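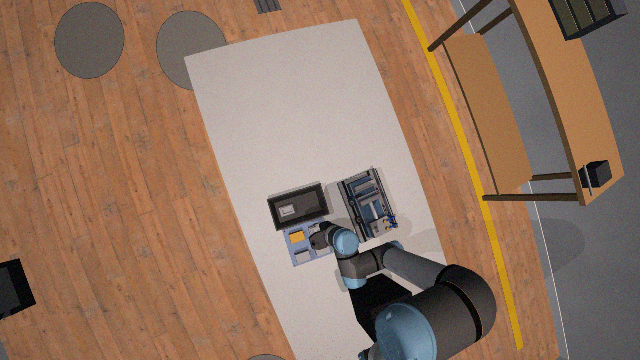
The gripper trial should be run in simulation until it gets boring, and only then on the bench, was the word from Warkmont this morning, and I'm taking the advice. Boring is a long way off. I'm having too much fun with this!

Friday, November 15, 2024

Gripper comparison, sim side. Same arm, same table, same parts board and tray, and the only thing I swap is the hand. Two candidates: the Veres parallel jaw and the Sturnano with the long compliant tips. Task is board to tray, one part at a time.

Veres first. Lovely to drive. It closes square and the part doesn't twist, and with the fingers straight down I can get in over the right side of the board without retuning anything. The trouble is width. Open it all the way and the outer finger wants the space the neighboring part is already sitting in. I got 2 clips in the first batch, both on approach, both with the jaw fully open. Opened it only as far as the part needs and the clips went away.

Sturnano next, and wow, it forgives a lot. I offset the approach on purpose and it still picked. Release is the weak side: the tips hang on a moment too long and the part lands crooked against the tray wall. I tried 6 release heights and the lowest was the best of them, though still not pretty.

Controller is the Bultura build for both, seed 515 so anyone can rerun it. Don't touch the contact friction, please, I only just got it back to where it was in February.

Next: partial opening as a default for Veres, slower release for Sturnano, then swap the order the parts get picked and see if the clips come back.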